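Stirkwood workshop moves its two-armed build to bedside tasks

11th November

The shared workshop at Stirkwood has released the second set of build notes for Kadelari, the two-armed humanoid its members have been putting together since July. The new notes cover the arm wiring, a revised wrist and the first tidying tasks, which are being run in a furnished bedroom instead of at the bench.

Kadelari is a torso, a head and two arms built from stacked metal-colored segments, with a motor at each joint. Both arms use the same shoulder, elbow and wrist parts, so a spare printed for one side fits the other. The hands bolt to a common plate. Members can swap one in the time it takes to undo four screws and a connector, and the notes include a drawing of the plate for anyone who wants to fit a different hand.

The largest change is in the cabling. In the first version each joint had its own power and signal lines, and these were run down the outside of the arm. The elbow pulled on them at full bend, and two connectors failed in the first month. Power now passes from joint to joint on a shared line, with a single data line beside it. The computer and the power supply stay off the robot. All lines to them leave the torso at the top and run upward, which keeps them out of the way of the arms.

Control is handled by Dekker, a small program written at the workshop. It sends position targets to the arms 100 times a second and reads back the motor current at each joint. If the current on any joint stays above its limit for 20 readings in a row, the arm holds where it is and waits for a person to clear the fault. The limit is set low for work near furniture. The notes admit that it is too low for the shoulder when the arm is held straight out, and false stops in that position are listed as an open problem.

The bedroom tasks use soft goods on a mattress. The current one is a pick-and-place job with plush fruit and a white plastic basket, set out on a gray fitted sheet. The durian, the orange and the long yellow fruit were picked for their different shapes. The durian is round and wide, and the hand has to open almost fully to get over it. The yellow one is narrow at one end, and the grip point matters more than the grip force.

A mattress gives the build a problem it did not have at the bench. The surface sinks when a finger presses on it, so a height measured before contact is wrong after contact. The first attempts drove the fingertips into the sheet and dragged it along with the toy. The present method stops the hand a short distance above the sheet, closes the fingers part way, then lowers the arm in small steps until the current at the wrist rises. It is slow. A single pick takes 11 seconds from the hold position to the lift, and the workshop says it will not try to shorten this until the false stops are fixed.

Reach is the other limit. The robot works from beside the bed near the head end, and the far side of the mattress is outside the range of both arms. A rolling base named Claltow has been drawn up to deal with this. The frame has been cut, but the wheels have not been ordered, and the notes give no date for it.

The files now available are the joint drawings, the cable plan, the parts list and the Dekker source. The parts list gives two options for the wrist motor. The cheaper one has more play in the gears and needs the backlash setting in Dekker changed before first use. Builders working from the first set of notes should replace the shoulder bracket, where the hole spacing was wrong on the drawing. The corrected part is marked with revision 2. The assembly order for the forearm has also changed, and the wrist cable must now be fed through before the elbow is closed.
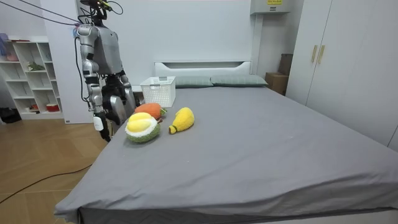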